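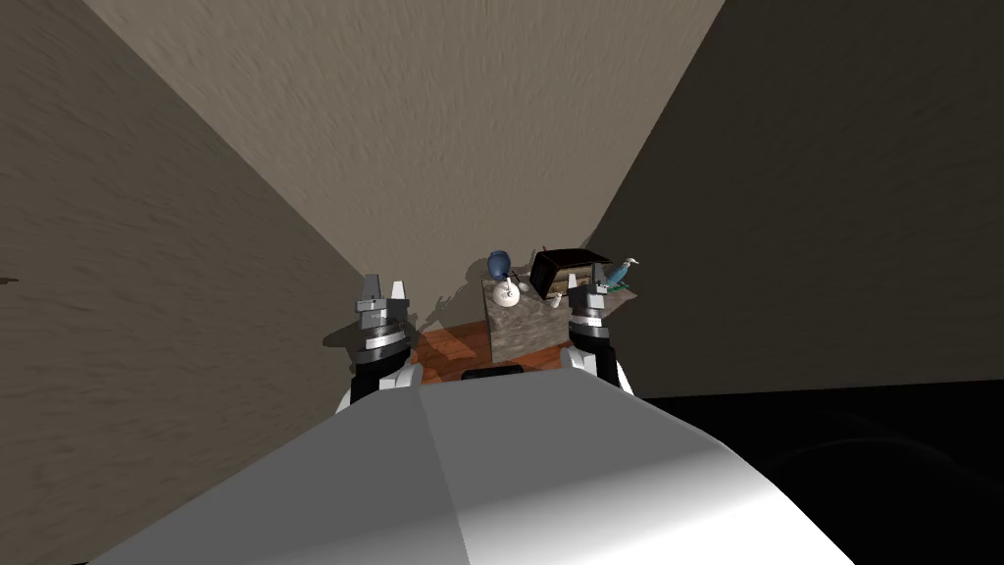 Oda Sjögren has watched more machines tidy up than anyone should have to. She spent the spring, up to the end of May, testing household software for Brarkden, a small firm that rents out furnished apartments and would love to stop paying people to clean them.

"They wanted me to say yes," she tells me over coffee. "I said come back later."

Her trial was simple enough. Two arms in a simulator, a stand with some ornaments on it, and one order: clear the top, then put everything back. The supplier, Hellalard, had promised it would be routine. Sjögren ran it 276 times, and in some 200 of those runs something ended up on the floor or was never picked up at all.

"And that's in a computer," she says. "Gravity is polite in there. The light stays put. No cat walks through."

I put it to her that simulators are where these systems learn, so mistakes there cost nothing. She agrees, up to a point. What bothers her is how the good runs get used. Hellalard's sales video showed two of them, back to back, sped up.

"A vase with a narrow neck is a hard thing to hold. So is anything round with a knob on top. A person looks at it and picks the right spot without thinking. The machine picks a spot too – and it's quite sure of itself, which I find worse."

She is no kinder about the shop floor. Flavar, a gift store chain that asked for her advice, hoped to have its shelves dusted overnight. Dusting means lifting every item, wiping under it and setting it down facing the same way. Sjögren asked who would pay for the breakages. The meeting ended early.

Is there anything she would trust them with? She thinks for a while. Boxes, she says, if they're closed and all the same size. Maybe towels, on a good day.

El Ouafi, a rival supplier, has since offered her a newer system to try. She'll do it, but she wants to choose the objects herself this time, and she wants every run on the record – the dull ones too.

"Then I'll go home and dust my own shelf," she says. "It takes me four minutes."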